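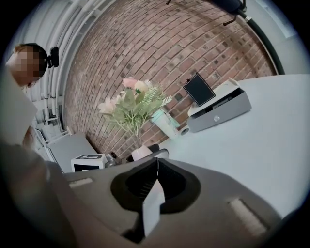 Borkholm open day: the old dye works, the mill shop and a very long line for soup

Category: Days Out / Factory Visits

Went up to Borkholm on Thursday for the open day. They do it once a year, in February, which keeps the numbers down and the hands in pockets. Typing this up on the train before I forget it all, so forgive the state of it.

Short version: go. Wear thick socks. Eat first.

Getting there

Train to Flistovik, then the bus from outside the station. The bus is the 103 and it's not on the stop sign, only on the paper timetable taped inside the shelter. Missed the first one because I was standing on the wrong side of the road reading the wrong sign. Next one was half an hour. Got to the gate just past ten, tours had already started going out.

No ticket needed, you give your name at the desk and get a paper sticker. Mine fell off in the first room.

The dye house

Started here because the line was shortest. Low brick building, the oldest part of the site, with a drain running down the middle of the floor that you step over again and again. It smells like wet dog and vinegar. They had one vat running, a dark green, and a man in rubber boots lifting hanks of wool in and out on a pole. He didn't talk much but he let people look right over the side.

What I hadn't understood is how much of it is waiting. The wool goes in, the heat comes up slowly, and if it comes up too fast the color takes in patches and the batch goes for blanket lining. There's a shelf of the patchy ones by the door and I liked them better than the good ones. Asked if they sold them. They do not.

Also a wall of sample cards going back decades, each with a little tuft of yarn tied through a hole and a recipe in pencil. Some of the pencil has gone so faint you can't read it. Would have stayed a lot longer but the next group was coming in behind us.

Weaving shed

Loud. Take the earplugs, they're in a bowl by the door and people were walking straight past them. I did as well and went back.

Our guide for this part was Niloufar Kermani, who has been in the shed long enough to tell which loom is unhappy by listening. She stopped mid-sentence at one point, walked off, did something under a loom with a hook, came back and picked up the sentence where she'd left it. Best guide of the day by a mile.

She showed us how a warp gets tied on. The loom we stood at was set up with 848 ends, and every one of them has to be joined to the new thread before anything can be woven. There's a machine that does most of it now. She did a few by hand so we could see the knot, far too fast, then again slower, then let a kid try. The kid got it. I did not get it.

Things I wrote down in the shed, can't read all of it:

- the narrow looms are for scarves and trim, the wide ones for blankets
- a broken thread stops the loom by itself, a small metal pin drops
- the floor is oiled wood and slippery near the far door, mind it
- the edge of the cloth is where you look for mistakes first
- something about humidity?? ask

They run a sprayer in there in winter to keep the air damp so the yarn doesn't snap. That was the humidity thing. Found it on the next page.

Finishing

Washing, brushing, pressing. This is where I'd expected to be bored and it was my favorite room after the dye house. A blanket comes off the loom looking like sacking, flat and kind of greasy, and you would not want it on your bed. Then it's washed hard, it shrinks a good bit, and it goes through rollers that lift the surface. They had a before piece and an after piece on a table and let everybody handle them. The before piece was pretty grubby by the time we got to it.

The brushing rollers used to be set with real teasel heads, from plants. There's one old frame left with the teasels still in it, dusty, behind a rope. The newer machines use wire. A woman in our group said her grandmother grew teasels for a mill and got into a long talk with the guide about it, so the rest of us wandered off and looked at the press.

Lunch, or not

OK so the soup. One window, one pot, one very patient person with a ladle. I waited around 40 minutes and when I got to the front it was down to bread. The bread was good. If you're going next year take a sandwich. There are benches in the yard on the side that gets the sun and you can eat there, people were.

There's a coffee cart too, run by Simard, which is the cafe down the hill. Coffee fine, buns gone by noon.

The mill shop

Everyone ends up here. It's a single long room with seconds at the back and full price at the front, and the crowd is all at the back. Blankets folded on shelves by weight, not by color, so you have to dig. Flaws are marked with a bit of red thread. Most are tiny, a slub or a missed pick. I found one where I couldn't see the flaw at all, even with the thread sitting on top of it.

Bought 2 scarves and a bag of thrums (the leftover warp ends, sold by weight, good for stuffing and for tying up tomatoes). Wanted a blanket. Looked at the price of a blanket. Bought a second bag of thrums.

Card machine was slow all day so bring cash.

What I skipped

The Bernik room, which is the old pattern archive. Timed entry and all the slots had gone by the time I knew it existed. Put your name down for it at the desk when you get your sticker, before anything else. People coming out said the pattern books are laid open on tables and you can turn pages if you've washed your hands. Annoyed to have missed it.

Also skipped the river walk to see the wheel pit. It was sleeting. I'm told it is a hole.

Practical bits

Doors 9:30, last tour goes at 3. The full loop takes a good three hours if you do every building and don't queue for soup. Stairs up to finishing are steep and there's no lift, though staff were bringing some of the pieces down for people who couldn't manage it. Parking is a field. Was a field. By afternoon it was mostly mud and a tractor was pulling out a van.

Dogs not allowed in the buildings. Kids fine everywhere except right up at the vat.

Last bus back to Flistovik leaves at ten past four and it does leave at ten past four, I ran for it. Will add the name of the green dye when I find the page I wrote it on, it was somthing like lichen but that wasn't it.

Shared 103 times | 4 comments

Filed under: wool, mills, open days, winter trips

Related posts
Flistovik by bus: what's open off season
A morning at the rope walk
Seconds shops worth the detour
The button factory tour, with too many stairs
What to pack for a cold factory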